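# Room at the Counter

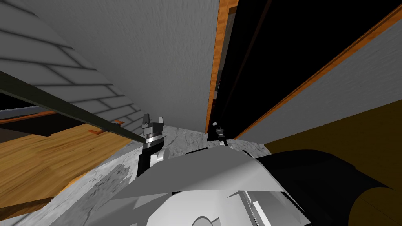 *A marble-patterned countertop, pale gray and white with faint darker veining, meets a gray wall panel in a computer-rendered view.*

When the Nikzad Cooperative opened its shared kitchens to residents of the Jastcombe district, its directors expected them to be used mainly on holidays and for large family meals. The apartments in Jastcombe were built for single mill workers, and most of them have a two-burner stove and very little else. A household that wished to feed ten guests had to borrow a neighbor's rooms or rent a hall.

The pattern of use has been quite different. The kitchens are busiest on ordinary evenings, and the longest waiting list is for the early session, when parents coming off the first shift cook for the following day. The cooperative now has 2539 registered members, who share 15 kitchens in former shops and ground-floor apartments.

"We had planned for celebrations," said Viktória Szilágyi, the cooperative's director of member services. "Our members were asking for a place to make soup."

The return of the shared kitchen has drawn interest from housing authorities in a number of older industrial towns. Communal cooking was once a common feature of working neighborhoods. Bakers let families use the cooling oven at the end of the day, and boarding houses set aside hours for lodgers to prepare their own food. Such arrangements faded as private kitchens became standard, and the rooms were turned over to storage or laundry.

Manuela Mazza, a historian of domestic life, has spent four years gathering accounts of the older Jastcombe kitchens. Her interviews record rules that were strict and seldom written down. Onions were to be cut by the window. A pot left on the stove past the hour could be moved by anyone, but its lid could not be lifted. Women who had cooked side by side for decades often did not visit one another's homes.

"The kitchen was a public place with public manners," Ms. Mazza said. "People were courteous there in a way that they were not always courteous on the stairs."

The present rules are longer. Members reserve a station for two hours and pay a fee set according to household income. Knives, pans and cutting boards are provided. Spices are not, following a dispute in the first year over the cost of saffron. Each kitchen has a shelf for food that members wish to give away, and anything left on it overnight is composted.

Fitriani Sumampouw joined the cooperative shortly after moving to the district with her two sons. She reserves the same station at the Turkosgate kitchen each week and prepares rice, braised greens and a chili paste that requires an hour of steady stirring. Her apartment has no exhaust fan, and the paste cannot be made there without setting off the hallway alarm.

Other members have begun to buy the paste from her in small jars. Under current health rules she may sell only to fellow members, and the cooperative has asked the district to consider a limited license for home producers. A hearing on the request was held in February, and a decision is pending.

Financing remains the most difficult question. Member fees cover 56 percent of operating costs, with the remainder met by the district and by rental income from two catering firms that use the larger rooms at night. Jennylyn Yap, who manages the accounts, regards the present balance as workable but narrow. Gas prices and the replacement of worn equipment are her chief concerns. A proposal to raise the lowest fee was withdrawn last year after 129 members signed a letter opposing it.

The next kitchen is to open on Plandex Street, in a former shoe repair shop. Zahira Kusuma, who is leading the design, has met with members on several occasions to discuss the height of the work surfaces. Older cooks asked for a section at which they could sit. Those who make bread asked for a lower one. Both requests have been included in the plans, along with a wider sink and a bench near the door for people waiting their turn.

Applications for stations at the Plandex Street kitchen will be accepted at the Turkosgate office through the end of the summer.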